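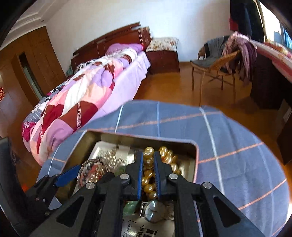

Sorting a jewelry tin before the May swap

The next accessories swap is in May, and the notes below are for members who plan to bring pieces from a box or tin at home. Last year we took in 100 pieces and had to set aside a good many for tangled strands, weak clasps or missing backs. Most of that can be dealt with at home in an evening.

Work on a table with a cloth over it. A checked tablecloth is fine, and beads will not roll as far on fabric as they do on bare wood. Lift the long strands out first, one at a time, and lay them straight. If a pearl strand catches on something, put it back down and free the other piece before you pull again. Old silk thread breaks easily near the clasp.

Keep watches away from the pearls. A mesh strap can scratch the surface of a pearl, and the two often end up at the bottom of the same tin. A small glass dish inside the tin is enough to hold a beaded bracelet apart from the rest. Jade and other green stones should be wrapped in tissue for the trip.

Wipe pearls with a soft, slightly damp cloth and let them dry flat overnight. Do not use silver polish on them. Glass beads can take mild soap. If you aren't sure what a strand is made of, treat it as pearl.

Signe Thygesen will restring necklaces again this year at the Quinlan Street hall. The charge is $4 a strand, paid on the day, and covers thread and knotting but not a new clasp. She can take 2 strands per member. Please put each one in its own bag with your name and phone number on it, and include any loose beads, even cracked ones. She had 58 strands last time and finished the last of them three weeks after the swap, so hand yours in early if you need it for a wedding or graduation.

Watches are accepted whether they run or not. Put a slip with the watch saying when the battery was last changed, if you know.

Tins and boxes can be swapped too, with or without lids. Take out old paper liners and cards first, and check under them for earrings.

Drop-off is at the side door of the hall during regular Saturday hours.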